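Brooch at the Flavthorpe wedding??

sitina_fan19
Did anyone else spot the brooch Ingvild Wikström wore to the Flavthorpe wedding? I'm sure it's her grandmother's, and I love it with that plain green coat!

KosmasK
Gorgeous – but it isn't the grandmother's. That one had a pearl drop.

sitina_fan19
Drops come off! I remember the clasp side well from July.

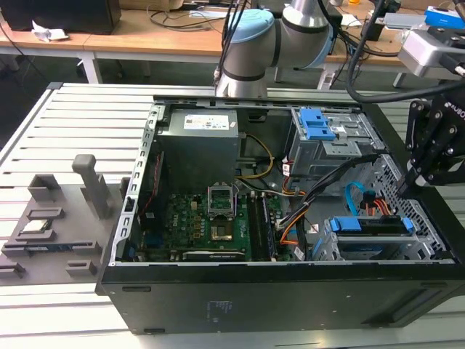
Same leaf shape, same tilt, and she pinned it on the left just like the old lady did.

bendik_b
Still say it's new. Great hat though.

KosmasK
The hat we can agree on!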